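Notas para la charla «El cambio preventivo: ¿preventivo de qué?»
Maya Saab
Versión para leer en voz baja antes de salir. No repartir.

Arranque. No saludar demasiado. Entrar directamente con la factura de mi hermano: 400 euros, un coche que frenaba bien al entrar en el taller y que frenaba igual de bien al salir. Dejar que se rían. Luego decir que no vengo a hablar mal de los talleres, que eso ya lo hace todo el mundo en las cenas. Vengo a hablar de una palabra, «preventivo», y de quién decide cuándo toca.

Diapositiva 2. El adhesivo del parabrisas. Preguntar a la sala quién lleva uno. Preguntar después quién sabe de dónde sale la cifra que pone en él. La mía me la escribieron a bolígrafo. Pedí la fuente en el mostrador y me contestaron «es lo que se recomienda». Insistir en el «se». Ese «se» me ha costado bastante dinero en estos años y sigo sin conocerlo.

Diapositiva 3. Tres sitios donde mirar el mismo coche y tres intervalos distintos para el mismo líquido: el libro de mantenimiento, la hoja de la cadena de talleres y el folleto del propio líquido. El folleto, el más corto de los tres. Quizá tenga razón. Quien vende el bote puede saber más que nadie del bote. Pero que lo enseñe.

(Si alguien pregunta por la seguridad en este punto: sí, los frenos importan, claro que importan. Por eso mismo quiero un dato y no un adhesivo. Seguir.)

Diapositiva 4. El estudio de Khoury. Es el que me citan siempre, así que conviene haberlo leído entero, anexos incluidos. Encuesta a 221 conductores. Se les pregunta si se sienten más tranquilos después de una revisión. Se sienten más tranquilos. Fin del estudio, prácticamente. Nada sobre averías, nada sobre accidentes, nada sobre piezas retiradas antes de tiempo. Yo también me siento más tranquila después de pagar, porque ya no tengo que pensar en ello. Parar un momento. Beber agua.

Diapositiva 5. Lo que hizo Georges Moussa, con su permiso. Georges llevó durante años el almacén de un taller de Clundton y guardó las piezas que se quitaban «por intervalo», sin síntoma ni testigo encendido. Juntó 100. Las midió con un calibre corriente y apuntó cuántas estaban de verdad por debajo del mínimo del fabricante: 23. No es una muestra aleatoria. Es un solo taller, una sola persona midiendo y un almacén con goteras. Decirlo yo antes de que lo digan ellos. Y decir también que es más de lo que ofrece el folleto.

Diapositivas 6 y 7. Pasar sin prisa.

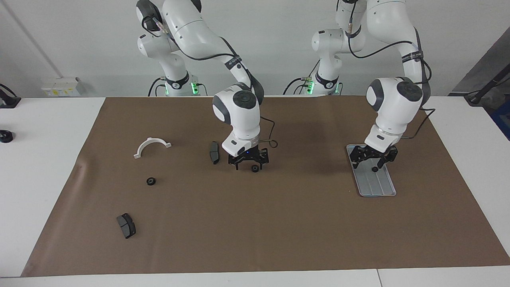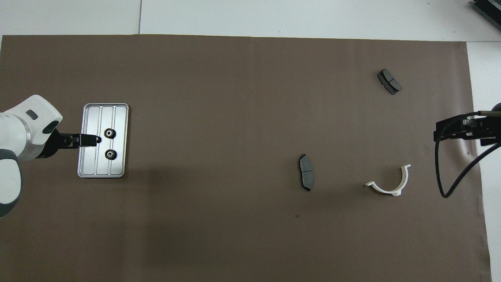

Diapositiva 8. La conversación del mostrador, que es la parte que más me interesa y la que peor me sale. El cliente no ve la pieza. Le dicen «estaban ya muy justas» y asiente, porque qué otra cosa va a hacer. Volver un segundo a la pastilla de freno que estaba de canto en la primera de las dos fotos: puesta así, con la superficie de fricción oscura y curva a la vista, ya se le puede preguntar algo. Cuánto material queda, cuánto tenía de nueva, cuál es el mínimo. Son preguntas de colegio y se contestan con una regla. Si el taller no quiere sacar la regla, yo tomaría nota. No digo que mientan. Digo que han cogido la costumbre de que no se les pregunte, y que una costumbre así se nota en la factura a final de año.

Aquí suele levantar la mano alguien del sector. Dejarle hablar. El argumento habitual es que apurar una pieza sale más caro si al final daña la de al lado. Es un buen argumento y a veces es verdad. Contestar: ¿con qué frecuencia? ¿En qué piezas? Lo que vale para unos discos puede no valer para un filtro del habitáculo. Se mete todo en el mismo saco, se le pone al saco el nombre de la pieza más peligrosa y se cobra por el saco.

Diapositiva 9. Vimlow. Es la aplicación que promete avisar «justo a tiempo» según la conducción de cada uno. La tuve instalada desde mayo. Me avisó de cuatro cosas, y las cuatro las vendía la propia tienda de la aplicación. Escribí para preguntar con qué datos se calcula el desgaste y me respondieron con un enlace a la página donde dice que se calcula el desgaste. Enseñar el correo, tapando el nombre de quien firma. No es culpa suya.

Cuidado con el tono en esta diapositiva. La última vez me embalé y pareció que tenía algo personal contra ellos.

Diapositiva 10. Aditivo Nistolik. Saltarla si voy mal de tiempo. Si no: leer la etiqueta en voz alta, despacio, y pararme en «hasta». «Hasta» incluye el cero. Guardar el bote enseguida porque huele.

Diapositiva 11. Qué hago yo. Me lo van a preguntar, así que mejor por delante.
Leo el libro de mantenimiento del coche y descuento el adhesivo.
Pido que me enseñen lo que quitan. Lo pido al dejar el coche; al recogerlo suele estar ya en el contenedor.
Apunto la medida con el kilometraje al lado, en una libreta. Con dos medidas ya se puede trazar una línea, mala, pero propia.
Cambio lo que está gastado aunque me fastidie. El año pasado pagué unas pastillas delanteras sin rechistar porque las había medido yo y daba vergüenza verlas.

Diapositiva 12. Lo que no sé. No sé si los intervalos cortos evitan algo a escala de todo un parque de coches. Podría ser. Hay gente que no miraría el coche jamás si no fuera por el adhesivo, y a esa gente el adhesivo quizá le haga un favor. Nadie me ha enseñado la cuenta de cuánto favor y a qué precio para los demás. Mientras no aparezca, no me parece honrado presentar el intervalo como si fuera ingeniería.

Preguntas. Repetirlas en voz alta, que en esa sala no se oye el fondo. Si sale el coche eléctrico, decir que frena de otra manera, que el desgaste cambia y que no tengo medidas propias. No improvisar. Si sale la inspección obligatoria, es otro asunto: allí hay un criterio escrito y se puede discutir el criterio.

Si preguntan por los datos de Georges, la hoja completa está en la mesa de la entrada, con sus tachones. Que se la lleven y que busquen errores. Yo encontré uno en la columna de los espesores y ya está corregido a mano.

Llevar: calibre, libreta, bote cerrado dentro de una bolsa, cable de repuesto para el proyector.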